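Guritz Makers Club
Minutes of the February general meeting

Meeting opened at 7:05 p.m. in the upstairs room. 28 members present, plus 6 guests. Apologies were received by email and are kept with the sign-in sheet.

1. Minutes of the last meeting

Accepted with one correction: the drill press is to be moved to the back wall, not the side wall as written.

2. Report on the visit to the Lapointe open day

This took up most of the evening, and gladly so. 14 of us went over to Lapointe for their robot open day, and those who went were asked to tell the rest what they saw. Everybody had something to say, so what follows is the gist of it in the order it came up.

The day was split in two. In the morning there was a talk and a simulator session, and after lunch there was a walk through the workshop with time at the benches. Several members had expected the simulator part to be the dull half. It was the favorite by a wide margin!

The simulator is called Bavonum, and the people at Lapointe use it to try out tasks for a robot arm before they go anywhere near the real one. They had it up on a big screen at the front with a kitchen counter loaded, and ran it for us while they talked. What struck most of us was how ordinary the things on the counter were. A wine bottle, a paper-type cup, spoons, a tomato. Things any of us would pick up without a thought, and each one a different problem for two fingers that only open and close. A spoon lying flat on stone gives you almost nothing to get hold of. The tomato is round and wide, and you have to decide how hard is too hard.
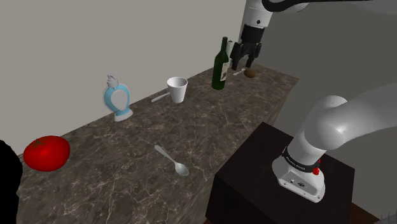

There was a good discussion about reach. The arm stands on its own pedestal beside the counter, and our hosts showed that where you put the base matters as much as anything the hand does. Move it back a little and the near end of the counter is out of range. Move it in and the elbow starts getting in the way of its own work. One member pointed out that this is exactly the trouble we had with the club's little arm last fall, when we bolted it down first and measured afterward. (Laughter, and general agreement.)

Asked how they know when a task is ready for the real arm, the hosts said they run it 100 times in Bavonum with the items shifted a bit each time, then look at every run that failed. They were very open about the failures and played a few of them. A tall bottle next to the thing you want is a classic: the hand comes down, clips the neck, and over it goes. We could have watched these all morning.

The group also asked about the look of the thing. The marble had veins in it and the near spoon caught the light. The hosts explained that they change the counter, the walls and the lighting from run to run so the arm doesn't come to depend on one particular kitchen. This was new to nearly all of us and was talked over at length on the ride home.

In the afternoon, guests took turns at a bench with a hand controller, moving a small training arm to put blocks in a tray. It is much harder than it looks. The youngest of our party did best and has been reminding the rest of us ever since.

Points raised from the floor:

Could we run Bavonum on the club computer? The hosts thought the older one would struggle but the newer one should manage a simple setup. To be tried.

Would it be worth making a practice counter here, with real kitchen things, for our own arm? Strong support. Offers of spare cups and spoons were made on the spot, and more were made than we can store. Please do not bring any in until a shelf has been cleared.

Is Lapointe willing to come to us? Yes, they said they would be happy to bring the training arm over for an evening.

Agreed: to send a letter of thanks to Lapointe, and to invite them for an evening in the spring.

Agreed: to set up a small group to try the simulator. 6 names were put down on the sheet. The sheet stays on the notice board for anyone who missed it.

3. Hivton fair

The club has been offered a double table at the Hivton fair again. It was suggested that we bring the arm this year in place of the clock display. Carried on a show of hands. Whoever has the long extension cord from last year, please return it.

4. Workshop matters

The dust collector has a new filter. The left-hand vise is still sticking and should be left alone until it has been taken apart. The glue in the yellow cabinet is past its date and will be thrown out.

5. Any other business

A member asked if the coffee could be made stronger. Agreed to try it at the next meeting.

Meeting closed at 9:20 p.m. Doors open at 6:45 for the next one.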